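Workshop Wall Gallery

A few corners of the Dirnavbridge workshop, now that the tool wall is finally taking shape! Reinhold Ehlers started on it in March, and I love how much 300 hours of evenings can do for a room – everything is getting a proper spot.
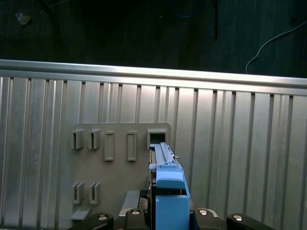

Gray holder panel on the ribbed aluminum: two U-shaped clips, two tall frames and a square socket along the top.

I could look at those ridges all day, especially with the light on them. Next up is the long bench, and Reinhold already has 16 sketches for it – can't wait!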